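Repainting the front door when the neighborhood has rules

Find the approved color list before you fall for a color. Ours at Quinlan Court has 5 shades, and 3 of them are beige.

Brush a sample onto scrap board and prop it by the door until evening. Morning light flatters everything, even Dikon Putty.
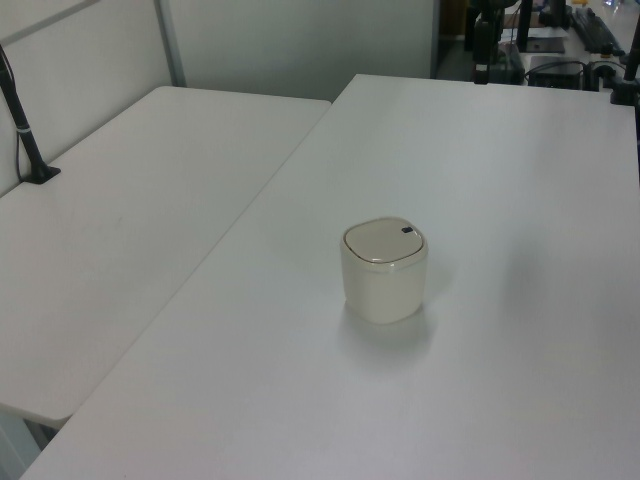 A neighbor on the Serbridge side would add that the trim counts too, and that she repainted hers twice before anyone mentioned it.

Sand lightly, wipe down, and do the panels first, then the rails. Keep the leftover paint and write the shade on the can. The design board will ask for it in April.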